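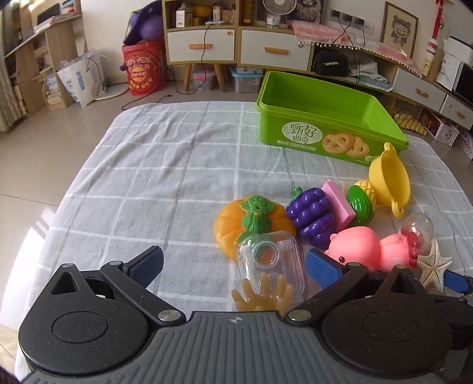 Toy rotation: does anyone keep it up?

podum_dad
We started in May. The theory is that you hide most of the toys and the child rediscovers them with wonder. Ours rediscovered the cupboard. How long before you swap things over?

OratileC
Every 6 weeks, in theory. In practice, whenever I tread on something.

koller4000
Never saw the point. I had one bear and a stick and I'm fine.

OratileC
You've posted 1161 times on a parenting forum, Koller.
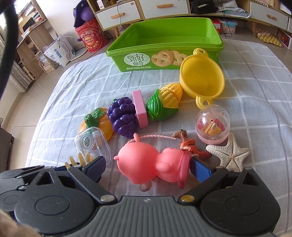 podum_dad
Back to the question. Do you sort by type, or just mix it up? My wife wants play food in one box and animals in another. I say a child making soup needs both.

Marius_D
Your wife's right. Mixed boxes get tipped out whole, every time, generally before 6 in the morning.

ziren
Disagree. We sorted for a year in Skemetitz and all it produced was three boxes tipped out. At least with one there's only one crash.

Marius_D
Then put two of them up high.

ziren
He climbs, Marius.

OratileC
We gave up on boxes with lids and use trays. You can see what's in them, so there's less digging.
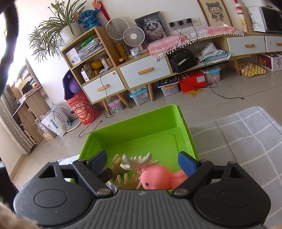 Green tray, mixed contents. Marius, look away.

Marius_D
I've looked. Where does the coral go, food or animals?

koller4000
Coral is an animal.

podum_dad
Right, I'm showing her that one.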